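Notebook, November, low curved cabinet for the Cummont hallway set

Started 3 pm, stopped when the light went.

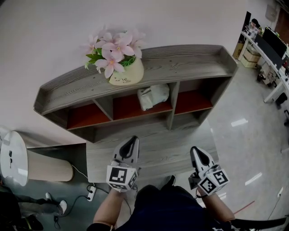
Curved cabinet against the wall, flowerpot on top, package still in the middle cubby.

Cabinet is in position on the off-white wall. Base panel sits forward of the cubbies, so anything on wheels will have to stay clear of it. Same gray wood grain on the panel and the body. I compared the two with my nose nearly on them and the grain runs a bit tighter on the panel, but from standing height I can't pick it out. Leaving it.

The red-orange backs are staying. Halldóra Ragnarsson wanted them gray to match the rest when we went over the Bodin drawings, and I had half agreed. With the unit up against a pale wall I think the color does what the client asked for, which was something to look at when the cubbies have nothing in them. She has said she'll look again in the morning before deciding. If she still wants gray, we have one sheet of Tresel offcut that would do it, and the backs come out with the screwdriver in the top drawer, not the drill. Last time the drill chewed the heads.

Top tray. The rims are raised all the way along and I had doubts about them for dusting. Ran a cloth down the curve and it catches at both ends where the angle comes in. Went back with a folded corner of the cloth and that got it. Put it in the care notes: soft cloth, fold it for the ends. Do not use the spray on the wood grain until we hear back from Clollberg about the finish. I wrote to them and have no answer yet.

Pot with the pink flowers is on the tray a little left of center. Tried it dead center first and it looked like a shop counter. Tried it at the far right and the whole piece seemed to lean. Left of center is fine. The flowers are artificial so there is no water to worry about on the tray, but the client may well put a real plant there, and then it needs a saucer. Add that to the care notes too.

Middle cubby has the white plastic package in it. To go before the handover photos. Left and right cubbies are clear.

Measured the tray from wall to the deepest point of the bow, twice, and got the same both times, 495 mm. Drawing agrees. The gap at the wall is 3 mm on the left and closes up to nothing on the right, so the wall is out, or the floor is. Put the long level on the floor and it was good. So it's the wall. A felt strip down the back edge would hide it. I have not cut one.

Round side table with the pleated base is standing to the left of the cabinet for now. White top with the beige looks all right next to the gray. It was at some 200 mm from the cabinet end when I started and I could not get the cloth in behind, so I moved it out a little. Final spacing to be agreed with Halldóra. The glossy top shows every fingerprint. Wipe it last.

To do
Package out of the middle cubby
Felt strip, back edge, left side
Chase Clollberg on the finish
Care notes: cloth, saucer, no spray yet
Decision on the backs (H.R.)
12 spare screws for the backs, bag them and tape inside the left cubby

Swept up. Level is back on its hook.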